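Thread on the student project I've been supervising this term: mobile manipulation in a domestic bathroom. Mostly notes on what we decided and what broke. Long, mute as needed. 25 Nov 2023

---

1/ Course context. It is a two-semester capstone, senior undergrads, mixed mechanical and CS. The task is fixed by us: put a wheeled base with one arm in a small bathroom and have it carry out short chores on spoken request. The students choose the chores.

---

2/ They chose three. Close the toilet lid. Pick a washcloth off the floor. Hang the washcloth on a hook. The third one was dropped in week six and I will get to why.

---

3/ The team named their software stack Skundport. I don't know what it means and the README doesn't say. It is a set of Python nodes, a state machine, and one learned policy for the grasp itself. Everything outside the grasp is classical.

---

4/ That split was argued over for two weeks. Boglárka Bognár wanted one policy end to end. Rafferty Montoya wanted no learning at all. The compromise is what you get when the deadline for the design review arrives first, but I think it was the right architecture for the data budget.

---

5/ Data budget: 600 teleoperated episodes, total, across all chores. The students set that number themselves from the hours they had on the hardware. They finished collecting with eleven days left before the review.

---

6/ Of those, 168 were thrown out. Main causes, in order: timestamps drifting between the wrist camera and the joint states, the operator bumping the base mid-episode, and episodes saved with the wrong chore label.

---

7/ The timestamp problem deserves its own post. The camera driver stamped frames on arrival at the host. The arm stamped joint states at the controller. Under load the gap grew over the course of a session, so early episodes looked fine and late ones did not.

---

8/ Fix: one clock, sync at session start, and a check script that refuses to write an episode if the offset passes the threshold. The script is 40 lines. It should have been written before the first episode and it will be a requirement next year.

---

9/ Perception. Bathrooms are unpleasant for depth sensing. Clear glass returns whatever is behind it, chrome returns whatever is beside it, and glossy white ceramic saturates under ceiling light. Our depth map of a shower door was mostly a depth map of the wall.

---

10/ The students' answer was to stop asking depth about glass. They segment the metal frame of the enclosure in RGB, fit lines to it, and insert a virtual plane into the collision map between those lines. Crude. It has worked in every room we have tried with a framed enclosure. It will fail on frameless glass and the report says so.

---

11/ Navigation. The base fits through the door with little to spare, so there is one feasible approach heading and one place to park. We let the students hard-code the parking pose per room. I was asked in the review whether that is cheating. It is a scope decision, and it is written down as one.

---

12/ Reach. With the base parked, the arm has to work low and close to the fixtures. The planner's first solution was often legal and terrible: elbow over the toilet, wrist folded back, no room to retract. They added a cost term for retraction distance and the bad solutions mostly went away.

---

13/ Grasp policy. Input is the wrist image plus gripper opening and end-effector pose. No external camera. Rafferty insisted on this and held the line, on the grounds that a chore robot will not arrive with a tripod in the corner.

---

14/ Consequence of wrist-only input: your own fingertips are in every frame. Early on the policy learned to rely on finger position as a clock, and would close on nothing at the point where the demonstrations usually closed. Randomizing the start opening helped a lot. 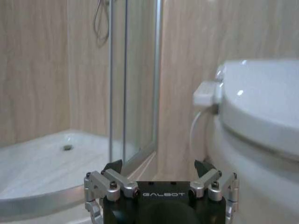

15/ Working height matters more than I expected. From low down, the lid and the bowl fill one side of the view and there is very little floor left to localize against. The team ended up adding a short "look" motion before each approach: back off, tilt down, take one image, commit.

---

16/ Cables are a known open issue. A thin white cable against white ceramic is nearly invisible to the segmentation model, and a bidet seat brings at least one. Current handling is a keep-out volume drawn by hand in the room file. Boglárka has a better idea involving a second light angle. No results yet.

---

17/ Why hanging the cloth was dropped. Picking cloth up is forgiving. Hanging it needs to know where an edge is after the grasp, and the cloth hides it. They spent two weeks on regrasping and had a procedure that was slow and unreliable. Cutting it freed enough time to do the evaluation properly.

---

18/ Evaluation protocol, for those who asked in replies. Fixed trial list, written in advance, run in order. Operator may not touch the robot except for the stop button. A stop is a failure. A retry triggered by the robot is allowed once and logged separately.

---

19/ They ran 17 lid-closing trials per room, in two rooms. I'm not posting success rates until the report is graded. I will say the second room was worse, and that the lighting change between rooms explains only part of it.

---

20/ Things I would change. Start data collection later and tooling earlier. Require the trial list at the design review. Give each team a spare set of fingertip pads on day one — ours wore unevenly and we lost a day working out why the grasp had shifted sideways.

---

21/ Things I would keep. A real room with real fixtures. We considered a plywood mockup to save on scheduling, and none of the glass or cable problems would have shown up in it.

---

22/ The report and the check script will be released after grading. Episodes too, minus the discarded ones, once we have gone through the audio for anything personal. Final demo is in June. Questions about the course format are fine here; questions about grades are not.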